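Pristwood Winter Lights Walk

The Pristwood Winter Lights Walk is a yearly evening event held in the downtown shopping streets of Pristwood in early December. It combines late gallery hours, live music, street food and a lantern parade that ends at the Vernix Theater, where the season's holiday ballet opens the same night. It is one of the best loved dates on the town calendar, and for many families it marks the real start of winter.

History

The walk grew out of a much smaller event. Three galleries on Fuchs Street agreed to stay open until 9 p.m. one evening in December and put candles in their windows. The idea came from Narendra Dixit, a printmaker who rented the upstairs studio at number 14 and had grown tired of seeing the street go dark at five. The first walk drew 200 people, a wonderful turnout for a street with one working streetlamp at its lower end.

The bakery and the bookstore joined the next year, and the theater came in the year after that. Attendance has since climbed to 4,000, and the route now takes in Fuchs Street, Mill Street and the whole of the Terix Arcade, a covered passage of small shops with a lovely old glass roof. A heavy snowfall once pushed the walk back to January. The lanterns looked so good against the snow that some regulars still ask for a January date.

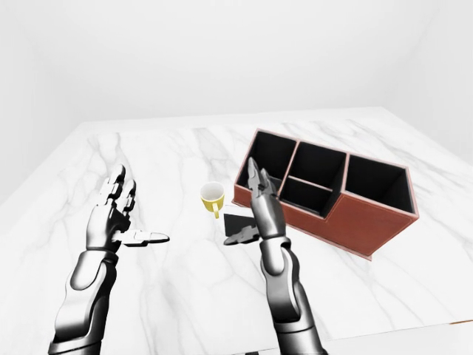 Two robotic arms at a white marble tabletop, computer rendering.

Route and program

Walkers usually begin at the top of Fuchs Street at 5 p.m., when the shop windows are switched on one after another going downhill. Each window is the work of a local artist or school class, and the themes are kept secret until the lights come up. Past favorites include a paper forest, a kitchen built entirely from knitting, and a moon that took up the full front of the hardware store.

The galleries hang new work for the occasion. Prints and small paintings priced under 100 dollars are a tradition going back to the first year, and the line outside Dixit's old studio, now a shared print shop, often reaches the corner. Visitors can pull a card on the hand press there and take it home.

Music is spread out along the route. A brass quintet plays under the arcade roof, where the echo does marvelous things for carols, and fiddlers and school choirs take turns on the bookstore steps. The arcade also holds a short open stage for anyone who signs up before 6 p.m. — past acts have included a whistling duo and a very long poem about a goose.

Food

Eating is a large part of the evening. The stalls on Mill Street sell dumplings, roasted nuts, pea soup and hot cider, and most downtown restaurants offer a short menu for people who have theater tickets. The bakery's cardamom bun, sold only on the night of the walk, has a following of its own. The bakers make 300 of them and the tray is usually empty by 7 p.m. Many regulars go there first and look at art afterward.

Lantern parade and ballet

The parade leaves the lower end of the Terix Arcade at 6:30 p.m. Lanterns are made at home or at free workshops held in the library through November, mostly from willow sticks, tissue paper and a great deal of glue. Fish, stars and houses are the most common shapes. There are no prizes, and anyone can join the line at any point.

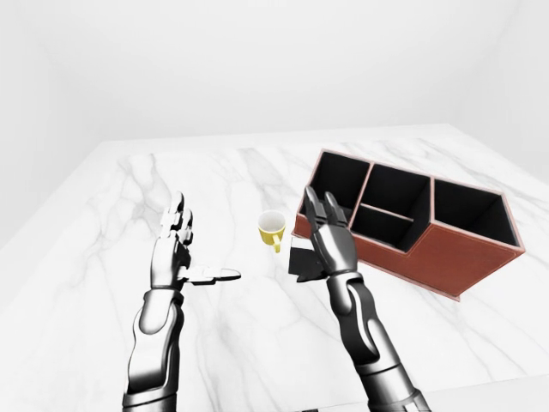

Text by the Pristwood Arts Pages editors

The parade ends on the theater steps, where dancers in costume come out to meet it before the curtain goes up at 7:30 p.m. The ballet itself is performed by students of the town dance school together with a few guest professionals. Children from the parade are picked each year to carry their lanterns across the stage in the opening party scene, a custom that began when a family arrived late and walked in with theirs still lit.

Related events

A spring version, the Pristwood Garden Gate Walk, uses much of the same route in daylight. The library keeps a small display of old lanterns and window sketches near the front desk, including the first poster, which Dixit printed in two colors — deep blue and a yellow that has faded almost to cream.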